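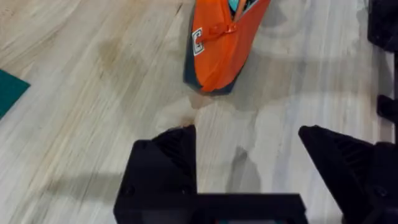 The view from Mutis's wrist camera: gripper open, orange pouch up ahead on the floor.

Picking up after people: an afternoon with the Pitevix robotics club

Ileana Husar has her shoes off and is sitting cross-legged on the floor with a laptop balanced on one knee. "Don't step past the bookcase," she tells me before I've said hello. "You'll be in the run." So I sit down too, and for the next two hours I talk to the Pitevix robotics club mostly from floor level, and it's a great place to meet a robot.

The robot is called Mutis. It's the club's third machine and by far its most ambitious, built at the Pîrvu School over the fall and taught, since January, to do a job most of its builders dislike doing at home: picking things up off the floor and putting them where they belong. In the spring it goes to the Stidel Open, where student teams get four minutes to clear a room they haven't seen before.

"People ask why we don't do the ball-throwing events," says Aurel Gavrilă, who teaches physics and has run the club from the start. "Those events are wonderful. We did them. But in those games every object is the same, and you know its size to the millimeter. I wanted them to meet an object that changes shape when you touch it."

Which brings us to the pouch. It's orange, with a dark gray panel along one side and around the tip, and it has a zipper with a pull tab that has caused more arguments in the club than any line of code. Ileana brought it from home in the fall and hasn't had it back.

"I had pens in it!" she says. "I said, sure, use it for one afternoon. Now it's practically a team member. The thing is, a block is easy. Our old gripper could do a block with its eyes closed — well, it didn't have eyes, so it did everything with its eyes closed. But a soft bag folds. You come in from the side and the fabric bunches up and the whole bag slides away from you. You come in too low and the fingers hit the floor. And if you pinch it at the tip it swings."

I ask which end Mutis likes. She turns the laptop around to show me the camera view, with the two black fingers at the bottom and the bag lying ahead of them at a slant, its rounded end pointing back toward the gripper.

"So a person would look at that and just grab the fat part," she says. "You wouldn't even think about it. When I was driving the arm myself, I kept going for the tip because it was closest. And then of course Mutis learned to go for the tip, because that's what I showed it. I taught it my bad habit."

The club trains Mutis by demonstration. A student moves a set of hand controls, the robot copies the motion, and the whole thing is recorded, pictures and joint positions together. Then a program learns from the recordings and tries the job alone. When I visit, the count on the whiteboard is 466 demonstrations, written large and underlined twice. The original goal was 200.

"Two hundred sounded like so many," says Ileana. "I made the plan, and I thought, we'll be finished before winter break, then we'll polish. We got to 200 and trained it and it drove straight at the bookcase."

Aurel laughs at this from across the room, where he's helping two younger students untangle a cable. "It was very confident," he calls over. "I've never seen such a confident robot."

What had gone wrong? Nearly all of the first recordings were made in the same spot, at the same time of day, with the pouch facing the same way. The robot had learned that one corner of that one room extremely well. So the club started over on the parts that mattered. They moved things. They turned the bag over, closed the zipper, opened it a little, pointed it at the wall. They recorded with the lamps on and with the lamps off. One student made a rule that whoever placed the object couldn't be the person driving, and the rule stuck.

"That was the best week," Ileana says. "It got silly. People were trying to find the meanest way to put down a bag. And you could see it getting better! It would hesitate and then sort of adjust, and we all screamed. My mother picked me up and asked why I had no voice."

I wanted to know about the fingers, too. They look simple on the screen, tapered toward the top, with fine ridges on the faces. Ileana sighs like someone who has been waiting to be asked.

"Okay. The ridges. The first fingers were smooth, and they looked really nice, and they were terrible with cloth. Then we tried rubber bands, which worked until they snapped. Then we cut these ridges into the model, and they were too deep and the fabric got caught, so it wouldn't let go. You'd open the gripper over the basket and the bag would just hang there." She holds up one hand and lets it dangle. "The ones we have now are shallow. I think it's version nine. Don't write version nine if it's wrong."

Aurel says it's version nine.

He's careful about how much he steps in. Several times that afternoon I watch him walk toward a problem, look at it, and walk away again with his hands in his pockets. I ask him about it when the students take a break for sandwiches.

"It's the hardest part of my job," he says. "I can see the loose screw. I can see it from the door! But if I say 'tighten that screw,' they've learned that I can see screws. If I wait, somebody says, 'Why is the left finger late?' and then four people are on the floor looking at it, and by the end they know how the whole hand goes together. It costs me twenty minutes and a little pain."

Does he ever give in?

"When there's smoke," he says.

There has been smoke once. It was a power supply, it was small, and the club now has a checklist taped inside the cabinet door.

The floor itself came up more than I expected. Pîrvu's workshop has dark linoleum, and the club did its first months of work there. Then they got the use of a room with a pale wooden floor, and Mutis, which had been doing well, went to pieces. The grain runs in long wavy streaks, there are thin dark seams between the boards, and for several sessions the robot kept treating certain marks as if they were things to be collected.

"There's a brownish patch," says Ileana. "It tried to pick up the patch. It went down so gently, closed the fingers on nothing, carried the nothing over to the basket, and dropped it in. It was so proud. We gave it a round of applause."

Shadows were another surprise. The hand throws a shadow of its own on the boards as it comes in, so the camera is always looking at a bit of floor that the robot itself has made darker. Ileana spent a weekend convinced that this was the cause of every failure. She wrote three pages on it. Some of it was right, Aurel tells me, and the part that was wrong was so well argued that he still uses it in class.

"He asked me first," she says. "I said yes but take my name off. Then I said no, leave my name on."

The current success rate for the pouch, placed anywhere in the room by somebody being mean, is 65 percent. I say that sounds good. Ileana makes a face. Socks, she tells me, are higher. Hard things like tape rolls are much higher. But a pouch dropped on the day costs points, and she'd like to be well above that before anybody gets on a bus to Stidel.

"It's the last bit that's slow," she says. "Going from nothing to half took us a couple of weeks. Since then it's been, like, one percent, one percent, then we lose two. But I like this part. You have to look at the failures one by one. You sit there and play the video back and go, okay, what did you see, what were you thinking. You kind of have to be on its side."

She's in her last year and has applied to study engineering, though she says she'd also be happy doing something with animals. I ask whether the two have anything in common and she thinks about it for longer than I expected. "Patience with something that can't tell you what's wrong," she says. "And you have to keep your voice down near both of them. That one's only because the microphones used to trigger the stop command."

The younger members are already taking over pieces of the work. One has rewritten the script that sorts the recordings. Another is drawing a new wrist bracket and has opinions about bolts that I couldn't follow but enjoyed very much. Aurel wants next year's group to choose its own task, and the suggestions on the wall include watering plants, setting a table, and (in pencil, very small) "catching a cat."

Toward five o'clock the room goes quiet and they let me place the pouch. I try to be mean. I put it down at a slant, not far in front of the hand, and back off behind the bookcase as instructed. Ileana presses a key. The arm comes down, stops, shifts a little to one side. Someone behind me whispers "go for the middle, go for the middle."

It goes for the middle. The fingers close, the bag comes up off the boards with its tip hanging down, and the noise in that room is out of all proportion to the size of the bag. Then Ileana is already waving everyone back to their places. "Again," she says. "Zipper the other way this time."

The Pitevix club meets at the Pîrvu School after classes and takes new members at any point in the year. Experience isn't required. Aurel Gavrilă asks that visitors bring socks without holes.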